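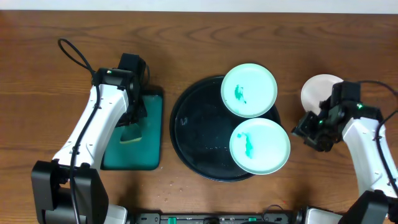
Washing up is the job of getting plates, pans and cutlery clean after a meal, and I've been writing up its habits and oddities for this wiki for longer than I'd like to admit. People have always scrubbed with whatever was nearest – sand, ash, a fistful of straw – and plenty still swear by a stiff brush. My own loyalty is to the two-coloured sponge, and the yellow and green one on the green tray is the sort I mean. In most that I've bought, the yellow side is soft and the green side is the scratchy one, so I keep the green well away from non-stick pans!

The order matters more than the brand of soap, at least in my kitchen. Glasses go first while the water is clean, then cutlery, then plates, and the greasy roasting tin waits till last (and sulks). Rinsing is where people fall out. I grew up in Dorville, where we rinsed everything under the tap, and my first flatmates thought I was mad for it.

Drying splits people too. I'm an air-dryer, mostly out of laziness, though I do own 13 tea towels and iron none of them.

Sponges don't last, by the way. I change mine when it starts to smell, and the old one goes under the sink for bike chains and muddy boots. See also: dishcloths, draining racks, limescale.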